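Visit notes: the garment rooms at Pletitholm

We went up to Pletitholm in January to see how the Tustex textile care project handles its used clothing. The building is 50 minutes by bus from the station, and the last stretch from the stop is uphill and badly lit. Get there before 9 if you want coffee. The machine by the entrance takes coins only.

The tour starts with paperwork and a short talk about where the clothes come from. Most are donated through Boersma, a secondhand wholesaler that sends over whatever it can't sort profitably. The last delivery was 827 pieces. Each gets a number, a wash, a fold and a line in a spreadsheet.

After the talk we were taken in to the folding tables. They are large and covered with cloth, which keeps the knits from sliding. T-shirts are the bulk of the work. They come to the table rumpled and have to be smoothed by hand before the sleeves go in.
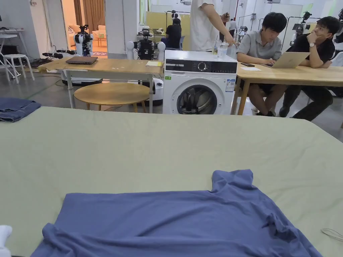

A T-shirt waiting to be folded, with the washing machine behind the table.

The washer is a normal front loader, the kind you would have at home. Darks are done separately. I asked about drying and was told that everything is hung, which takes longer in winter.

Folding follows the Tatine method, a printed sheet with 2 versions, one for tops and one for trousers. You lay the piece face down, bring in the sides, then fold up from the hem. I tried a shirt and it came out wider at one end. Thin cotton is harder than denim because it won't stay where you put it.

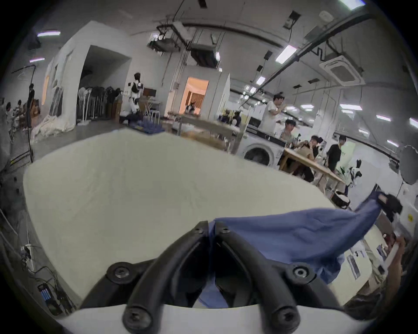 Blue garment stretched out over the table, with the clothes rack in the opening at the back.

The workroom is big, with pipes and ducts all over the ceiling. There is a rack of hanging clothes in black, grey and white, and sheets and artwork are pinned to the partition wall.

Visits are free but have to be booked by email. Ask for room 102 at the desk. Allow two hours, and bring a sweater.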